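How to budget for a two-arm cell without believing the quote

Most first budgets for a two-arm robot cell are wrong in the same direction. The arms get a firm price, everything round them gets a guess, and the guess turns out to be most of the bill. I have been through this twice at Tarnovik, once badly, so take what follows as one buyer's method.

Step 1. Write down the job in one sentence

Ours was "one arm holds the block, the other fits the peg". If your sentence needs an "and also", you are planning two cells. Price the first one. Suppliers love an "and also".

Step 2. Ask whether you need the second arm at all

A fixed clamp does not need a controller, a licence or a service visit. Get a price for the clamp version before anyone shows you the two-arm version. We did keep the second arm in the end, as our part has to be turned between fittings, but it had to earn its line on the sheet.

Step 3. Run the job in simulation before you sign anything

You can do this in an evening or two if the arm maker supplies models. What you want from it is awkward news: arms that get in each other's way, a wrist too bulky for the gap, a bracket sitting where a finger wants to go. 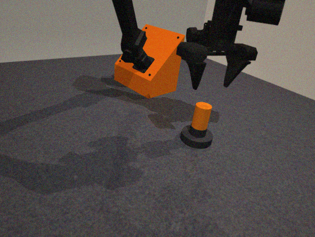
Peg job in simulation: block on the left arm, open gripper on the right, peg standing on the floor.

Look at how close the body of the gripper comes to the side of the block. I would want that clearance looked at properly before paying for a longer finger or a different bracket, and a change to either belongs in the budget now.

A warning, though. A simulated run costs nothing when it goes wrong, and the floor is always clean. Do not let anybody turn a simulated cycle time into a payback date. Uvell tried that with us and the sheet went back.

Step 4. Split the quote into four lines

Arms and controllers
Grippers, brackets and fixtures
Guarding, wiring and floor work
Setting up and training

If a supplier will only give you one total, ask again. Ayala sent a split the same afternoon. Niltudau took until December, and by then the prices had moved.

Step 5. Put your own hours in

Tamara Văduva keeps our engineering timesheets, and she found we had put over 432 hours into the first cell. None of it was in the budget. If you have no record of your own to go on, ask to see someone else's, and ask what they left out.

Step 6. Hold money back

We now keep 70 per cent of the payment until the cell runs our parts, on our floor, with our people, for seven shifts. Expect an argument. A supplier who believes the cycle time in the brochure should be able to live with it.

Spare gripper fingers go on the first order. Buy two sets.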